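NOTAS PARA LA CHARLA – dormir fuera de casa (y volver a dormir en casa)
versión larga, recortar si vamos mal de tiempo

Arranque. Sin presentarme mucho, ya me presentan ellos. Pregunta a la sala: ¿quién durmió mal anoche? Esperar las manos. Siempre son más de las que la gente cree. ¿Y quién durmió mal la primera noche de las últimas vacaciones? Ahí se ríen. Esperar.

De eso va esto. Almohadas, colchones, ruidos, horarios, niños en la cama de al lado. Nada de medicina, decirlo pronto: no soy médica, el que lleve meses sin dormir que vaya a su centro de salud. Repetirlo al final que siempre se me acerca alguien con una caja de pastillas.

Mi historia, corta. Cinco años durmiendo a trozos por los niños. Luego ellos empezaron a dormir del tirón y yo no. Me despertaba a las 4:10, mirando el techo. Culpé al trabajo, culpé al café, culpé al vecino de arriba. Tardé en culpar a la almohada. (No alargarse aquí, en Marolcombe me comí diez minutos con esto.)

PRIMERA PARTE – la primera noche

Lo que pasa al llegar a un sitio nuevo. Duermes con un oído puesto. La nevera del apartamento, el ascensor, la luz verde de la salida de emergencia. Mucha gente lo cuenta igual: la primera noche fatal, la segunda regular, la tercera ya bien, y la cuarta te vas. Hotel de fin de semana = dos noches malas pagadas.

Qué se puede hacer. Ir rápido:
– llegar antes de cenar si se puede. Llegar a las once y meterse en la cama, mal
– apagar todos los pilotos, o taparlos. Yo llevo cinta de pintor. Un trocito en la tele, otro en el termostato
– la temperatura. Casi siempre hace demasiado calor. Bajarlo nada más entrar, no a medianoche cuando ya estás enfadada
– la funda de tu almohada. No la almohada entera, la funda. Sin lavar, de dos o tres noches. Huele a tu casa. Aquí alguien pone cara rara, seguir

Lo de la funda es lo que más me escriben luego. Con los niños funciona mucho mejor todavía, el mío pequeño se dormía en casa de los abuelos solo si estaba SU funda, la de los cohetes.

Almohada entera: yo sí la llevo si voy en coche. En avión no compensa, salvo cervicales. La pregunta de qué almohada compré sale siempre. Decir la verdad: probé cuatro, me quedé la Merkach baja, pero es mi cuello y no el suyo. Quien duerme de lado necesita más altura, quien duerme boca abajo casi nada. No me pagan por decirlo, aclarar.

Cosas que NO llevo ya: el difusor (una vez se volcó, adiós jersey), el antifaz con peso, las infusiones en bolsitas sueltas que acaban rotas por el fondo. Tapones sí, siempre, dos pares porque uno se pierde. 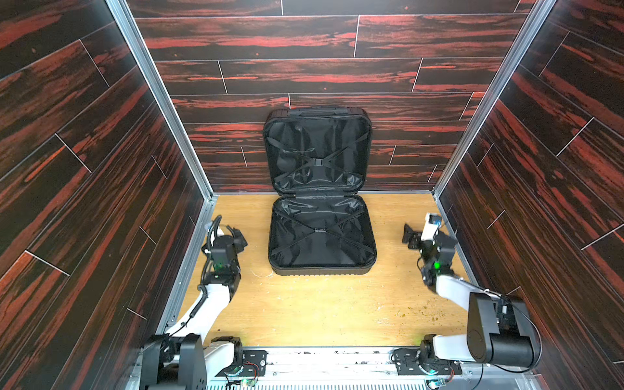 Pues a mí los tapones me dan más miedo que el ruido, porque pienso que no voy a oír a la niña si me llama. Me lo soltó una madre en Unelwood a mitad de charla y tenía razón en preocuparse, la mitad de la sala asintió. Contestar lo mismo que entonces: un solo tapón, en el oido de arriba, y dormir sobre el otro lado. O turnos, si sois dos. Una noche cada uno y el que no está de guardia se tapa los dos oídos sin culpa. Si estás sola con ellos, sin tapones y un ruido de fondo bajito, un ventilador por ejemplo. Se oye a un niño por encima de un ventilador, vaya si se oye.

Parar a beber agua. Mirar la hora. Si pasan de las y veinte, saltarse lo del diario.

SEGUNDA PARTE – el diario (saltable)

En noviembre apunté mis noches. Libreta, boli, nada de reloj ni pulsera. Hora de acostarme, hora de levantarme, veces que me desperté, y una nota del uno al cinco. Lo que salió: las noches malas venían casi todas detrás de cenar tarde. No de cenar mucho, de cenar tarde. Y yo convencida de que era el café de las cinco.

Decir que la libreta se deja en la cocina y se rellena con el desayuno. En la mesilla no. Si la tienes en la mesilla te pones a calcular a las tres de la mañana cuánto te queda, y calcular despierta muchísimo. Lo mismo con el despertador: de cara a la pared.

Dos semanas bastan para ver algo. Más de un mes, agobia. Conozco gente que duerme peor por culpa de la pulsera, se levantan bien, miran la puntuación y ya están cansados.

TERCERA PARTE – el colchón y el dinero

Aquí la gente coge el boli. Ir despacio.

El mío viejo tenía once años y un hoyo en mi lado. Lo fui dejando por el precio. Presupuestos que pedí, enseñarlos tal cual: el más barato 589, el del medio 1,860, y el caro, de Van der Merwe, 2,726. Todo en euros, colchón de matrimonio, y en los dos últimos entraba la retirada del viejo. En el barato no, preguntar siempre eso antes.

Me quedé el del medio. ¿Duermo el triple de bien que con el de 589? Pues no lo sé, no tuve los dos en casa. Lo que sé es que me tumbé en los tres y en el barato me notaba la cadera. En el caro estaba comodísima pero no me daba para tanto, y el hombre de la tienda hablaba y hablaba.

Consejos de tienda:
– tumbarse de verdad, en la postura de dormir, diez minutos por lo menos. Da vergüenza. Se pasa
– ir por la mañana. A las siete de la tarde todos los colchones son maravillosos
– llevar tu almohada a la tienda. Sí, debajo del brazo. Cambia todo
– si dormís dos, vais los dos
– noches de prueba: leer la letra pequeña, quién paga la recogida y si te lo aceptan sin el plástico original (yo lo tiré, claro)
– y el canapé o el somier viejo debajo de un colchón nuevo... mirarlo. Yo tenía dos láminas partidas y ni idea

Para quien no pueda cambiarlo ahora: un sobrecolchón. Por menos de 300 euros hay cosas decentes y alarga un par de años si el de abajo no está hundido. Si está hundido no, se hunde lo de encima también. Girarlo de cabeza a pies cada cambio de estación. Los que tienen una sola cara no se voltean, solo se giran, que hay quien los pone boca abajo y luego se queja.

Aviso: los nuevos huelen. Ventilar la habitación un par de días antes de dormir encima, si tenéis sofá. Y las primeras noches pueden ser raras, el cuerpo echa de menos el hoyo. A mi me costó casi dos semanas.

CUARTA PARTE – volver

De esto se habla poco. Vuelves de vacaciones y los niños se acuestan a las once y media, y tú también. No intentar arreglarlo la víspera del cole. Quince minutos antes cada noche, empezando la semana anterior. Con los míos lo que más ayuda es la mañana: levantarlos a su hora aunque protesten, persiana arriba, desayunar con luz. La noche se coloca sola después, o casi.

Sábanas limpias el día de la vuelta. Yo las dejo puestas antes de salir de viaje, así al llegar solo hay que meterse. Es el mejor regalo que me hago en todo el año, lo digo muy en serio. La maleta se deshace al día siguiente, da igual lo que diga mi madre.

Y la siesta de la vuelta: corta, veinte minutos, con alarma. Sin alarma te levantas a las ocho de la tarde sin saber qué año es.

PREGUNTAS – las de siempre

¿Pantallas? Mejor fuera del cuarto, pero no voy a mentir, yo leo en la tableta. Con el brillo al mínimo y a las once se apaga.
¿Los niños en nuestra cama? Cada casa la suya. No entrar, se lía. En Marolcombe se lió.
¿Perros? Lo mismo, pero peor.
¿Edredón o dos mantas separadas? Dos edredones individuales en la cama grande!! Si nadie lo pregunta, decirlo yo. Se acabaron los tirones.
¿Melatonina? Al farmacéutico o al médico. No opinar.

Si sobra tiempo, que se levanten a probar las almohadas de la mesa, son las mías, están lavadas. Devolverlas a la bolsa azul.

Recordar: repetir lo del médico. Dar las gracias a los de Unelwood por la sala y por el café (descafeinado, buen detalle). Dejar las hojas del diario en la mesa de la salida, una por persona, que la última vez faltaron.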